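Rendthorpe Women's Football Club
Progress report to the Plattner Fund, second installment, period to the end of August

You asked us to keep this shorter than the last one. We have tried.

Pitch. The drainage work on the lower field is finished, and the contractor has been paid. We have played on it through two thunderstorms, and for the first time in club history the goalkeeper at the Clekgate end did not need a change of socks at half-time. The top field remains as it was, meaning it slopes. Visiting teams mention this when they lose and occasionally when they win.

Squad. We now have 18 registered players, against the 12 we had when you first wrote us a check. Two of the new ones are goalkeepers, so our center back can go back to being a center back, a job she is much better at. Nine players are under 21, and the bus is louder than it used to be.

Results. We said in the application that we would aim for mid-table. We are mid-table, if you draw the line generously. The cup run lasted two rounds and ended on penalties at Ditov Park, where we took five and scored two. Penalties are now part of training every week, at the end, when legs are tired and tempers are short.
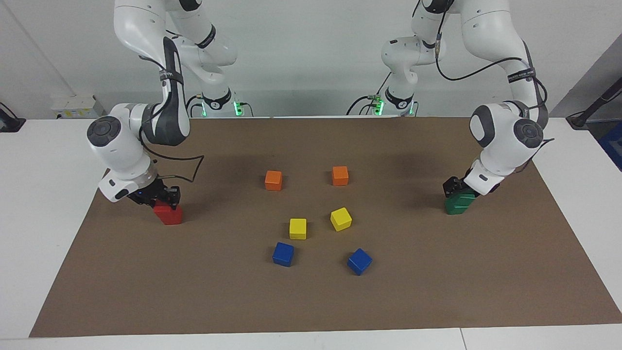 Shivam Rajput wrote back on the draft that the penalties were fine and the real trouble was giving away a corner in the last minute of normal time, with everybody up the field, and could the report please say so. It now says so. He is right about the corner. I still think five penalties should bring more than two goals.

Coaching. Both assistant coaches passed their first badge. The fee came in under budget, and the difference went on bibs, the old ones having faded to the point where both sides in a practice match were pink. The second badge starts after the winter break and is covered by your third installment, assuming there is one – consider that a hint.

Travel. This is where we have overspent. The league moved three clubs into our division, all of them at the far end of a long road, and the bus company has noticed.

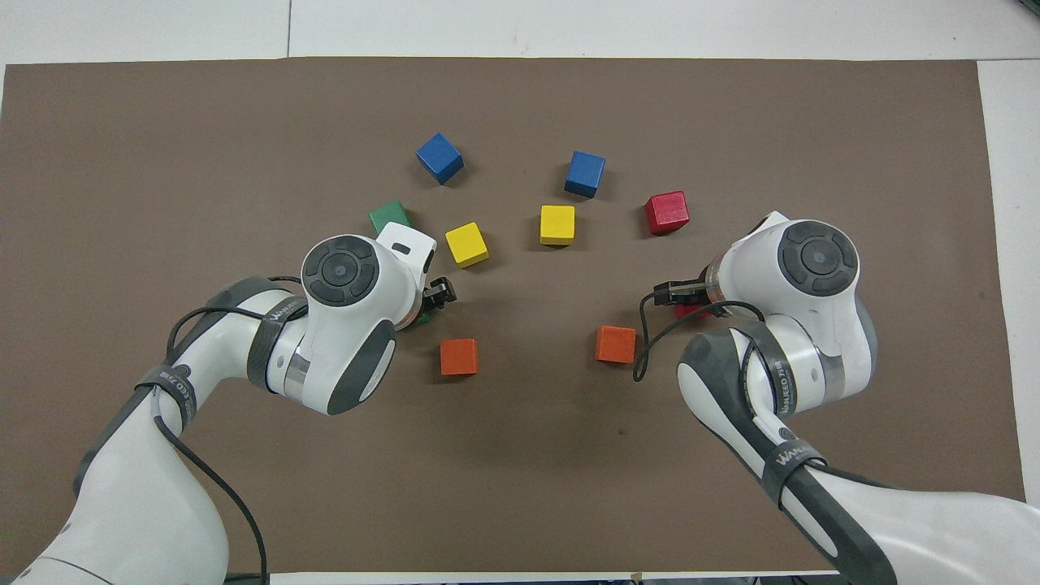

We have dealt with it by sharing a bus with the reserve side whenever the fixtures allow, and the league secretary has agreed to look at kick-off times for the rest. Until then the overspend is coming out of the raffle money.

Still to do before the next report: new nets for the top field, a first aid course for the bench, and a proper lock on the equipment shed. The accounts are attached, with receipts, including the one that went through the wash.

Ottilie Schwaiger
Club Secretary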